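Unit 6: Selecting a Two-Arm Bench Kit

Course handout, revised 2022-04-28

Required before the laboratory session: Sections 3 and 4 of the course reader.

This unit reviews the Zoretti bench kit, supplied to the department by Dultico under a teaching license. Students will assess the kit as a prospective buyer would and submit a written recommendation. The Carel kit, covered in the previous unit, serves as the point of comparison.

The Zoretti kit is sold as a pair of arms with parallel grippers, mounting hardware and control software. The arms may be clamped to an ordinary table and set to face each other, so that both can reach the same small objects. Fingertip pads are sold separately and should be entered as a running cost.

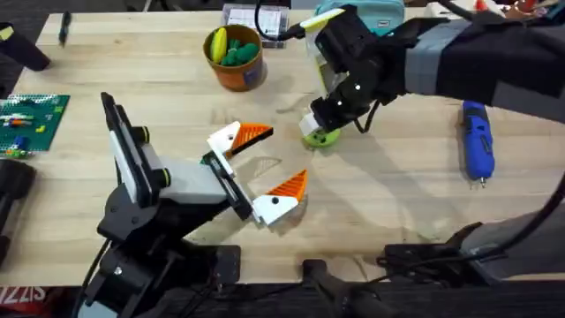 Reach is the first matter to settle. The supplier's data sheet gives a figure for one arm only, and the area that both arms can share is always smaller. Students should mark this shared area on the tabletop before any trial — it will decide which tasks are worth attempting.

The second matter is cable routing. Note any position in which a cable limits a joint or passes near a gripper.

The third is support. Dultico offers a service plan of 13 months, with repairs handled by Thakur. Read the terms closely, in particular those on worn gripper parts.

Written work: a recommendation of no more than 3 pages, with a completed cost table. Reports will be returned in August.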